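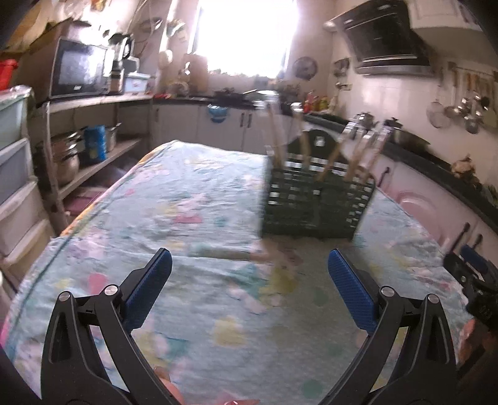 Workshop & Kitchen Tips, No. 69, page 13

Budgeting for a pair of hand-held grippers

Price the pads before you price the tool. The black finger links on most hand grippers will outlast several sets of textured pads, and pads are what you will keep paying for. At Burkstead we put 15 percent of the purchase price aside for them each year.

Buy two grippers if the jobs are two-handed. Lifting wooden-handled utensils out of a dish rack is a fair test. Handles lean every which way in a slatted rack, and one hand often has to steady the rack while the other pulls.

Check the pivot screws. Ask the seller for the size and whether spares come in the box. Rezende includes 20. Cemico sells them separately, so add that to the quote.

Measure the table. A long one in the middle of the kitchen gives you room to work from the side. If you use a tablecloth, clip it down at the corners or budget for a rubber mat to go under the rack.

Plan for daylight. If you record the work, a big window behind the counter will wash out the wall around it. A plain roller blind costs less than a better camera, so buy the blind first.

Leave shelf space for chargers and cases. An open shelf unit that already holds the microwave and the kettle is full. Put a second small shelf in the budget.

Get the return terms in writing. Reditbridge allows 20 days on unopened pads and nothing on opened ones.

Prices and terms last checked 2019-09-27. Next check in April.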